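Temwood Shared Workshop
Building a Two-Armed Bench: Notes for Session 8

Bolt the frame down before you bolt anything to the frame. Last term's group did it the other way and spent an evening chasing a wobble they had already calibrated for.

Base plates go on the side rails, arms facing inward. Check that the grippers can meet mid-table without the elbows arguing with the frame. Budget around 200 minutes for this, and bring a snack.

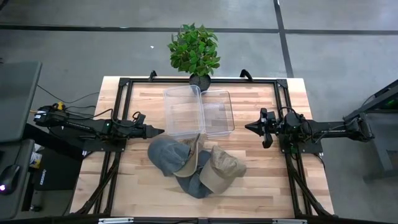

Soft goods are harder than blocks. A block stays the shape you modelled; fabric has its own views. Start with one item, log 164 grasps, and write down the failures in full sentences. "Bad" is not a sentence.

Cables: leave slack at every joint, then a bit more. The Balogh ties are in the grey drawer, labelled Flurotent for historical reasons.

For next time: read the homing section of the Tesus manual, up to error 609. You'll meet it soon enough.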